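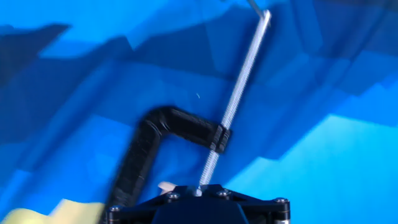 Photo: Sizwe Modise

Quinlan Match Ball, size 5

Our favorite soccer ball is back for the new season, and we couldn't be happier! The Quinlan flies true, feels soft on the instep and holds its shape through a long, wet second half – just ask anyone who has kept goal against it.

Ormont Rovers played all 29 of their league games with it last season. "I'd hit it first time from anywhere," says striker Sipho Chauke, who scored 10 of his goals from outside the box.

The cover is a textured, stitched shell over a latex bladder. Pump it up slowly and check it again before kickoff, as latex loses a little air overnight.

Colors: white/navy, yellow/black
Also in size 4 for youth teams
Sold singly or in a bag of 3 – pump and needle included with the bag
Back in stock: June 2025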